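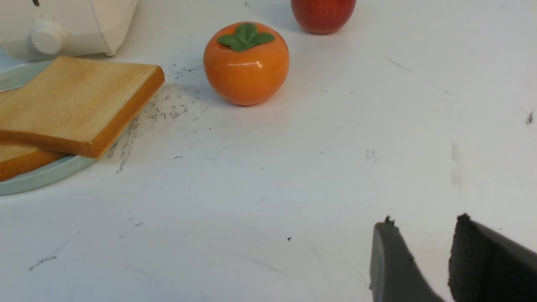
Wrist camera view from the breakfast set: toaster, plate with toast, persimmon, apple.

Frequently asked questions about the Gamstead collection

Last updated Sunday, August 12, 2018

What is the Gamstead collection?
It is a set of recorded examples of a robot arm handling things on a table. A person steers the arm through each task, and the recording is used to train a program called Feneo, which learns to pick its own movements from what the camera shows.

How many examples are there?
The current release has 754. New ones are added when a full set has been checked, so the number does not change from week to week.

What counts as one example?
One task, from the moment the operator takes control to the moment the gripper is open and clear of the object. Most take about 20 seconds. Each example holds the wrist camera video, the position of the arm, the opening of the gripper, and one written sentence saying what the operator was asked to do.

Why is the camera on the wrist?
It stays close to the object during the grasp, when small errors matter most. The drawback is that it often sees only part of the table. In the breakfast view at the top of this page you get the lower front of the toaster and the lower half of the apple, and no more of either. We keep views like this. Feneo has to work with the same partial view when it runs by itself.

Are the fingers supposed to be visible?
Yes. Both fingers show in the lower right of that view, open and with nothing between them. Please do not crop them out or paint over them. The program uses them to judge how far the grip is from the object.

The tabletop is scuffed. Should I clean up the pictures before training?
No. The scratches and gray smudges are left as recorded. We tried retouching part of an early set and dropped it – the retouched patches were easier to spot than the scuffs had been.

Is the food real?
The collection mixes real and toy food, and the labels do not separate the two. A sentence will say "persimmon" in either case. If your work depends on weight or softness, this is not the right data for it.

Who can record examples?
Anyone who has finished the practice session at Innes. New operators record 4 practice runs, which are reviewed and then deleted.

What happens when a grasp fails?
If the operator recovers and finishes the task, the example stays in and is marked "recovered." If the object leaves the table, the example goes in a separate folder. Two people check every mark.

Do objects go back to the same place each time?
No. They are moved between examples, and the plate and toaster are moved as well. In July we found a batch in which the plate had stayed put for a whole session. That batch has been taken out.

How should I word the task sentence?
Use plain words and name one object and one goal, such as "put the apple on the plate." Leave out directions like left and right, which mean different things to the operator and the wrist camera.

Can I use the collection with a different arm?
You can use the video and the sentences. The arm positions will need to be converted, and we do not supply a tool for that.

Where do I report a wrong label?
Use the form on the Pledamora download page and give the example number. Corrections go into the next release.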